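Suivre une démonstration de robot sans faire semblant
Tutoriel, niveau visiteur

Vendredi, journée portes ouvertes chez Omberg. J'y ai passé trois heures debout devant un écran, ce qui me qualifie pour écrire ce guide. Il s'adresse à ceux qui iront à la prochaine, en septembre, et qui voudraient repartir avec autre chose qu'un stylo. Tout se passait en simulation : le bras, la table, la fourchette, même l'ombre de la fourchette. Seul le café était réel, et encore.
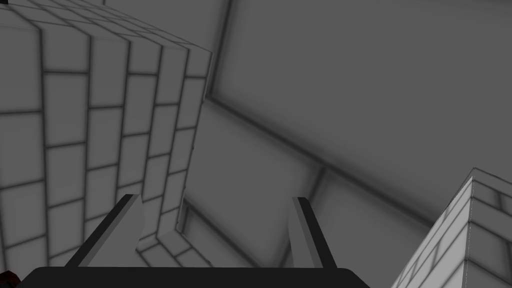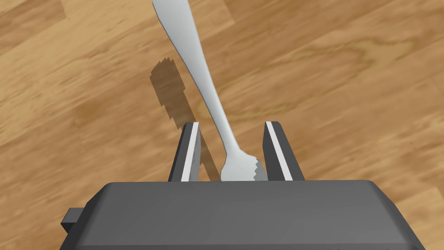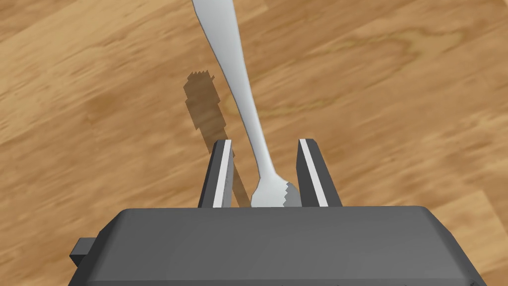
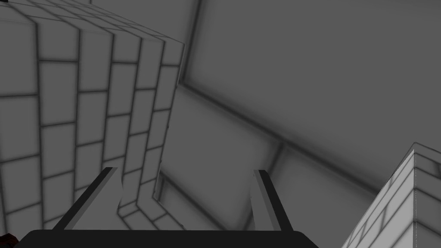 Quatre vues de la démonstration en simulation : la pince ouverte et vide dans le décor gris (première et dernière), la fourchette au-dessus de la table en bois (deuxième et troisième).

Étape 1. Choisir sa place

Arrivez avant le discours. Celui d'Omberg a duré 23 minutes et comportait le mot « écosystème ». Placez-vous près de l'opérateur, pas près du grand écran : de côté, on voit ses mains, et surtout on l'entend soupirer. Notre opératrice s'appelait Lanying Jin. Elle soupirait peu, mais à bon escient.

Étape 2. Comprendre d'où l'on regarde

La plupart des vues montrées étaient prises depuis la pince. Le gros bloc sombre en bas de l'écran, c'est elle, et les deux doigts qui en partent encadrent ce qui se passe. Au début, on cherche le robot partout alors qu'on est pour ainsi dire assis dessus. Comptez cinq minutes pour vous y faire. Kenneth Barredo, venu de chez Griston avec un carnet neuf, en a mis quinze et l'a reconnu devant témoins, ce que j'ai trouvé courageux.

Étape 3. Regarder l'écart entre les doigts

Oubliez le reste du bras. Demandez-vous seulement s'il y a quelque chose entre les doigts, et de quel côté. Sur la troisième vue, les doigts sont bien écartés et la tête de la fourchette est plus près du doigt gauche. Sur la deuxième, l'ouverture est plus étroite et la tête se trouve plutôt du côté droit. Les bandes blanches à l'intérieur des doigts aident beaucoup : suivez-les, elles donnent l'ouverture sans qu'on ait à deviner où finit le gris.

Étape 4. Lire l'ombre

Dans les deux vues avec la fourchette, l'ombre tombe à gauche du manche, sur le bois. Ses bords sont en escalier, comme dans un jeu vidéo qu'on aurait payé trop cher. Ne riez pas trop fort. Kuo-hua Yip, qui s'occupe du rendu, se tenait juste derrière moi. Il m'a expliqué que l'ombre coûtait du temps de calcul et qu'il préférait le dépenser ailleurs. J'ai demandé où. Il a montré les veines du bois. Je n'ai pas insisté.

Étape 5. Ne pas se perdre dans le décor gris

Après la table en bois, le décor à blocs quadrillés fait l'effet d'une salle de bains conçue par un géomètre. Il y a une grande structure à gauche, une autre qui dépasse dans le coin en bas à droite, et de longues lignes sombres en diagonale derrière. Pour s'y retrouver d'une vue à l'autre, prenez comme repère l'arête du bloc de droite. J'avais d'abord choisi les joints de la grande structure, ce qui m'a donné mal au cœur. Il y a aussi un petit bout rougeâtre dans le coin en bas à gauche. J'ai demandé ce que c'était ; on m'a promis un courriel.

Étape 6. Poser des questions utiles

Évitez « Est-ce qu'il va nous remplacer ? ». Un monsieur l'a posée, Lanying Jin a répondu « Pas vendredi », et la salle a perdu dix minutes à débattre. Préférez celles-ci :

Combien d'essais avez-vous lancés ? (Réponse obtenue : 2 997.)
Combien en avez-vous écartés, et pourquoi ? (494. Pour le pourquoi, prévoyez une chaise.)
Qu'est-ce que le programme considère comme une prise réussie ?
Qu'est-ce qui change quand on passe au vrai bras ?

La dernière est la meilleure. Elle produit un silence, puis une phrase qui commence par « Alors ». Prenez des notes à partir de là.

Étape 7. Essayer soi-même

Omberg laissait les visiteurs piloter la pince au clavier. On s'inscrit sur la feuille à l'entrée, et il faut le faire tôt : j'étais dix-septième, numéro 17 au feutre vert, et la personne avant moi, Liam Ó Conaill, tenait à recommencer.

Quand vient votre tour, allez lentement. Déplacez sur un seul axe à la fois, arrêtez, regardez l'écart, repartez. Ne fermez les doigts qu'à l'arrêt complet. Si la commande vous paraît inversée, elle ne l'est pas, c'est vous qui regardez depuis la pince (voir étape 2). La touche de remise à zéro est en haut à gauche du clavier. Je l'ai beaucoup utilisée.

À emporter

De quoi écrire, des chaussures confortables, un pull. La salle Bredholm est chauffée pour les ordinateurs. Le parking est derrière le bâtiment, entrée par la rue et non par la cour, quoi qu'en dise le plan.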